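How to Clean a Small Flip-Lid Trash Can
by Peninah Minja

A countertop trash can takes tea bags, wrappers and pencil shavings, and it gets dirty faster than the big one in the kitchen because people forget it needs washing at all. The job is short. Most of the time goes to drying.

What you need

A bowl of warm water with a little dish soap
A soft sponge (no scouring side)
An old toothbrush
Two dry cloths
Baking soda
A cotton swab for the hinge

Step 1. Empty it and look inside

Tip the contents into your main trash. Hold the lid all the way back and check the inside of the rim. On most small cans there is a ring or lip just under the opening, and crumbs collect there. If yours has a ring that lifts out, take it out now and put it in the soapy water. If it does not move with a gentle pull, leave it where it is and clean around it.
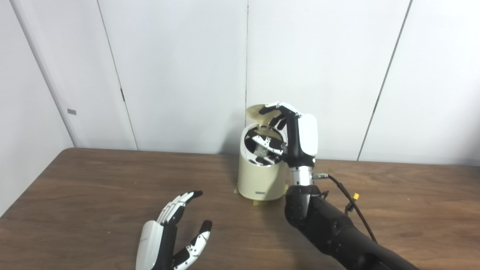

3 min read

Step 2. Wash the lid

Do the lid first, while the rest is still dry and easy to hold. Wipe the top, then the underside, which is usually the dirtier of the two. Run the toothbrush along the edge where the lid meets the rim. Dried coffee needs a second pass – lay a wet cloth over it for a few minutes and it will come off without scraping.

Step 3. Clean the hinge

Dampen the cotton swab and work it into both ends of the hinge. Open and close the lid a few times, then swab again. Do not oil a plastic hinge. If the lid is still stiff after cleaning, look for a bit of paper caught behind it.

Step 4. Wash the body

Check the bottom before you add water. Some cans have a separate base, and water gets trapped in the seam. If yours has one, wipe the inside with the sponge and do not fill it. A one-piece can may be filled halfway with soapy water and left to soak.

For smells, sprinkle baking soda on the damp bottom, leave it overnight and wipe it out in the morning.

Wipe the outside last. Light colors show streaks, so use clean water for the final wipe. Go easy over any paper label.

Step 5. Dry and reline

Dry the inside with a cloth, then leave the lid open until there is no moisture under the rim. Fold the liner over the edge by an inch or so. Any more than that and the lid may not close flat.

If the can slides when you open it

A light can tends to move when the lid is pushed up. Strips of tape around the base will hold it to a table. Pick a tape that peels cleanly, test it on the underside of the tabletop first, and replace it when you wash the can. Old tape leaves glue behind – a cloth with a drop of cooking oil takes most of it off.

Filed under: Cleaning, Small Spaces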